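Flilildale Facilities Forum
Shared Rooms and Furnishings > Small Items

Topic: Tabletop waste containers for the white tables – lidded or open?

Onilus_Rooms
Posted in October
Members are invited to comment on the selection of a small waste container for the white worktables. The present arrangement, one floor bin at the door, has drawn repeated remarks from staff who sit at the far end of the room and accumulate labels, wrappers and pencil shavings during the day. We have 24 table positions to equip. Please state whether your department prefers a lidded or an open container, and on what grounds.

ernine_office
Reply 1
Our office supports a lidded container. Open cups were used on our tables for one season and were regularly mistaken for pen holders. Staff also placed unfinished drinks in them. A lid makes the purpose of the item plain. We would ask that the lid be hinged, as separate lids were mislaid within the first month.

Vaisanen_Stores
Reply 2
Stores does not share this view. A hinge is the first part to fail on any small plastic container, and replacement lids are not sold separately by our supplier, Väisänen. The last order of lidded units was 138 pieces, and the returns shelf consists largely of units with a broken hinge. An open container has no moving part and may be emptied with one hand.

Onilus_Rooms
Reply 3
Thank you for both replies. The container under consideration is the small cream-colored model with a hinged lid. It has been placed on one of the white tables so that departments may judge its size and color against the furniture.

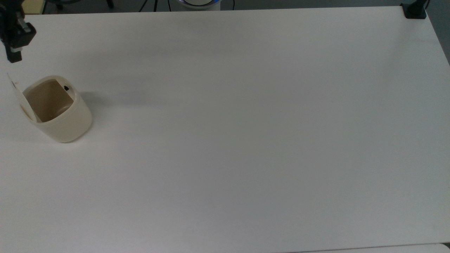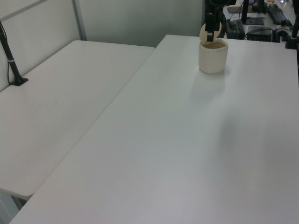

Both views show the container with its lid open.

Points on which comments are requested:

1. Color. The cream body is slightly warmer than the tabletop. Departments that require an exact match should say so now.

2. Position. The proposal is to keep the container toward the edge of the table and away from the seam where two tables meet, so that tables may be separated without moving it.

3. Emptying. Users would empty their own container into the floor bin before 5 p.m.

table_user_north
Reply 4
With regard to point 1, I have no objection to the color. An exact white would in my opinion be less suitable, as a white container on a white table is easily overlooked and knocked down with an elbow.

With regard to point 3, I do object. Users will not empty a container that can be closed. Once the lid is down the contents are forgotten, and fruit peel will remain inside over a long break.

ernine_office
Reply 5
The concern about fruit peel applies equally to open containers, with the difference that the whole table is then obliged to look at it. The rule should be dry waste only. We have applied this rule at Ernine with reasonable success – not complete success, I admit.

Vaisanen_Stores
Reply 6
If the lidded model is adopted, Stores requests that it be ordered without printed labels, and that liners be ordered at the same time. Liners come in cartons of 2000, and storage space for one carton is available on the lower shelf.

table_user_north
Reply 7
Are liners necessary for dry waste? Pencil shavings can be tipped out and the inside wiped with a cloth.

Onilus_Rooms
Reply 8
Liners will be left out of the first order. Dry waste only will be added to the table rules. The question of the lid remains open, and departments that have not yet replied are asked to do so in this topic and not by separate message.

quiet_corner
Reply 9
Our department prefers the lidded model. We would also be grateful if the floor bin at the door could remain where it is.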